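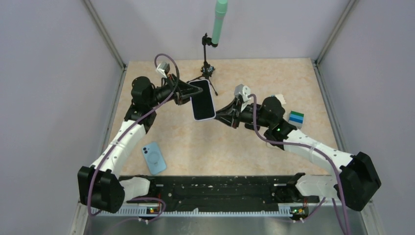 Falwood Rune Set, second run

Runes, cloth, bag and booklet. Back in stock as of Saturday, October 25, 2025. First run went in February and we didn't reorder in time, sorry to everyone who wrote in.

Price: $30
Ships from: Santhorpe
Made in this run: 300 sets

What you get

24 Elder Futhark runes plus a blank. Drawstring bag, gray linen. Casting cloth with three rings. Booklet, stapled, by Myfanwy Meredith.
No box. We get asked. The bag is the box.

The runes

Ash, sawn across the branch, so every piece is a slightly different oval. Bark left on. Marks are burned in by Gwilym Gough, then one coat of linseed oil. Reds and blacks from the first run are gone – the paint flaked on some sets and burning holds up better. Backs are plain so you can draw face down without giving the game away.

Size varies. Biggest fits in your palm with room to spare, smallest is more like a coat button. If you want them all identical, look at the Parry ceramic set instead, which is molded and glazed and weighs a good bit more.

About the blank

Some readers use it, plenty don't. It isn't part of the historical row and Myfanwy says so in the booklet, then gives a reading for it anyway. Take it out of the bag if it bothers you. Makes a handy spare if you lose one – you can burn or ink the missing mark on yourself.

The cloth

Unbleached cotton, rings printed in dark brown. Inner ring for the matter itself, middle for what's pressing on it, outer for what's still a way off. Anything that lands off the cloth you leave out of the reading, or read as past, depending who taught you. Cold wash, line dry. Ink fades a little the first time then stops.

The booklet

Rewritten since the first run. Upright and reversed meanings for the runes that can reverse, and a note on the ones that look the same both ways. 2 layouts: a three-rune draw and a full cast. The old edition had Ansuz and Laguz swaped in the index, thats fixed. Own the old one? Email us and we'll send the corrected page.

No birthday tables, no lucky numbers. If you want those the Grollov almanac has them.

Care

Keep out of direct sun. Wipe with a dry cloth, don't soak. A drop of linseed once a year or so if the wood looks dull. Small cracks in the bark are normal. Cracks across the mark are not, send us a photo and we'll replace the piece.

Shipping and returns

Orders go out in 2 working days. Returns within 30 days, unused, cloth still folded please. Buyer pays return postage unless it's our mistake.

Wholesale: ask for Selim Gezer.
Custom marks or a bindrune on the blank: ask for Gwilym, allow extra time, not returnable.

Also in this section

Falwood casting cloth, sold separately
Parry ceramic runes
Spare drawstring bag, gray or black (black out of stock)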